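This site uses cookies to improve your experience. Accept all | Manage settings

1/ I spent the last two weeks comparing two parallel grippers in simulation, before we buy anything. The Volik and the Dirnent. I will write my notes in this thread, maybe they are useful for somebody.

2/ The setup: same arm, same wrist camera, same controller for both. Only the gripper model is changed. Each gripper made 168 attempts on the same list of kitchen objects.

3/ The Volik opens to 95 mm and the Dirnent to 60 mm. On paper it is an easy choice. But the wider one has also a wider body, and this body must go somewhere when you reach into a corner.

4/ For small and flat things I saw almost no difference. For big curved things the Dirnent often cannot close on the body at all, so the planner must look for a rim or a handle.

5/ Second surprise was the camera. When the fingers come very close to a large object, the wrist view is nearly all one grey surface. The depth is still fine, but my pose estimate starts to jump.
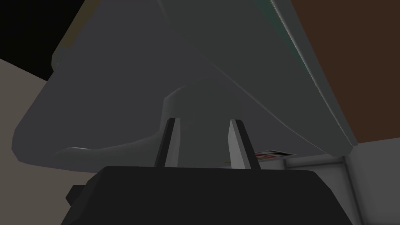

6/ So I now freeze the pose estimate for the last part of the approach and let the controller go slowly until there is contact. It is not elegant. With this change both grippers behave much more calmly.

7/ The controller is Gillach, with default gains. I tried to tune them for one evening and made everything worse - so I went back to the defaults.

8/ The price matters too. The quote for the Volik is 2,993 without the mounting plate. For the Dirnent I am still waiting for an answer.

9/ Next I want to repeat the curved objects with softer finger pads. If you have used the Volik on a real arm, please tell me how fast the pads wear out. I could not find this in the manual.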